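Anelbridge pick cell: setup and maintenance notes
Maintained by Nobuhle Swanepoel
Last revised July 7, 2021

This README covers the two-arm pick cell only. The drive base and the charging dock have their own file in the same folder. If something here disagrees with the laminated sheet at the cell, follow this file and tell me so the sheet can be replaced.

What is in the folder

setup.txt – arm and camera parameters as loaded on the controller
wear_log.csv – one row per inspection, 641 rows at this revision
faults.csv – controller faults exported from Getard, trimmed to the arms and grippers
photos – stills from the wrist and head cameras, taken in the cell

The wear log starts in November, when the arms were moved to their current mounts. Rows from before the move were dropped, as the joint offsets no longer match.

Columns in wear_log.csv

date – day of the inspection
arm – L or R
part – one of bellows, bracket, finger, pad, cable
state – ok, clean, watch, replace
note – free text, often blank

"clean" means the part was dirty and was wiped down during the inspection. "watch" means it stays on but gets looked at again within 10 working days. A few early rows use "dirty" where "clean" is meant. I have left them alone.

Starting the cell

1. Release the stop and wait for both arms to report ready in Getard.
2. Home the left arm, then the right. Do not home them together. The elbows pass close to each other on the way.
3. Open and close each gripper 5 times with nothing in it. Listen for clicking.
4. Run the camera check. The head camera should see the shelving and at least part of both grippers. The wrist cameras should see the floor.
5. Load setup.txt. The controller keeps the old values if the load fails, and it does not say so very clearly, so read the values back.

Inspection

Support the arm before you get under it, and press the stop first. Look at the bellows with a flashlight and check down inside the folds. Light dust on the outside can be wiped off with a dry cloth. Do not use solvent on rubber. A split in a fold means replace, however short the split is.

Check the fingertips for looseness by hand. Follow the cable with your fingers from the gripper base back to the first clamp and feel for flat spots. The cable needs enough slack for a full wrist turn – if it pulls tight at either end of the turn, move the clamp.
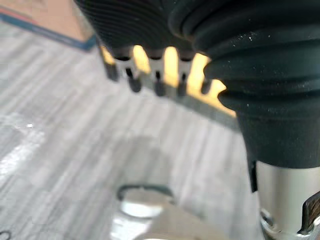

Wrist camera: black bellows with small white specks on the upper folds, next to the yellow and white bracket.
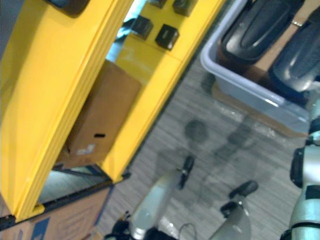
Head camera: yellow shelving on the left, both grippers reaching in from below.

Do I have to recalibrate after changing a fingertip pad?

Only if the new pad is a different thickness from the old one. With a matching pad, run the open and close test and carry on. With a different thickness, measure the pad, enter the new value in setup.txt and run the full touch-off on that arm.

Spare parts

Bellows and pads come from Løken. Order them in packs of 20, as single pieces take just as long to arrive. Cables are made up on site from Prarix stock. Label both ends before fitting, because the left and right cables differ only in length.

Known problems

The camera check passes on a badly blurred picture. It looks for a signal and does not judge sharpness. Open one still from each camera and look at it yourself.

Getard sometimes logs a gripper timeout on the first close after homing. Clear it once. If it comes back, stop and check the cable.

The right arm can report ready before its wrist joint has settled. Wait 10 seconds before moving it.

Changing this file

Send corrections to me with the arm, the part and the date. Do not edit wear_log.csv in a spreadsheet program – it rewrites the date column. Use the entry form, or a plain text editor if the form is down.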